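Ticket 159 - Clear ribbed cups coming out of the wash cloudy
Site: Storkdale, first floor kitchen
Reported by: Tumaini Kombo
Handled by: Elfriede Fankhauser
Priority: low
Status: closed

Reported problem
Clear ribbed glass cups have a gray film after the dishwasher. Film is worst in the grooves between the ribs. Plain tumblers from the same load look fine. Started in August, after the switch to Plulau powder. Dishwasher is the Gasser under-counter unit, normal program.

Entry 1 (Fankhauser)
Asked Tumaini to soak one cup in white vinegar for 30 minutes, rinse it under the tap and wipe it with a lint-free cloth. If the film comes off, it is mineral scale or detergent residue. If it stays, the glass is etched and the cup has to be replaced.

Entry 2 (Kombo)
Soaked one. Film came off the inside completely. Outside needed a soft toothbrush along the ribs, then it cleared too. Not etched as far as I can tell. Checked it on the white table, where haze shows up more than it does on the steel counter.
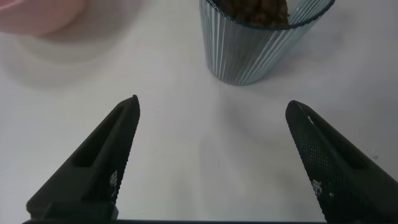 Ribbed glass cup on the white tabletop.

Entry 3 (Fankhauser)
Treating this as residue. Checked the machine on site. Findings:
- Salt container empty. Indicator on the panel was off, so the level sensor may be stuck.
- Rinse aid set to 1. Raised to 3.
- Lower spray arm had two blocked holes, cleared with a toothpick.
- Powder dosed with a soup spoon. Plulau pack says 15 grams per load, the spoon holds nearly twice that.
Filled the salt, ran one empty cycle hot, left a 10 ml measuring scoop next to the powder. Fill it level, once, and stop there - it holds close enough to the right weight.

Entry 4 (Kombo)
Ran a mixed load Sunday. Ribbed cups better but two still had a line of film near the base. Those two were standing upright between the Jerwood bowls.

Entry 5 (Fankhauser)
Cups go upside down on the top rack, tilted, not touching each other. Upright they fill with dirty water and the rinse does not reach the grooves. Rewash those two.

Entry 6 (Kombo)
Rewashed, both clear. Soaked the remaining cloudy ones in vinegar the same evening.

Closed. Salt sensor moved to a separate ticket. Check salt by hand until that one is done.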